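Keeping doors quiet in an old apartment

A door that squeaks usually needs only a little care. Open it slowly and listen which hinge complains, then put 3 drops of oil on the pin.

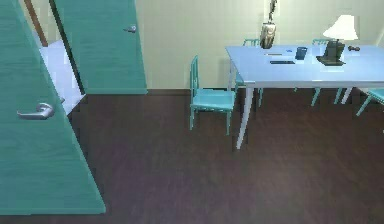
Handles become loose with time, and most people wait too long. Tighten the small screw every 6 months. A lever handle, like the silver one on the teal door, gets pulled down by its own use, so check it before the round knobs. 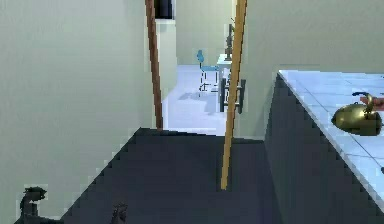

Paint marks near a door are easier to clean when they are fresh. Use a soft cloth and warm water – no powder. On a smooth, pale green wall I would first try a low corner, and wipe dark floors after.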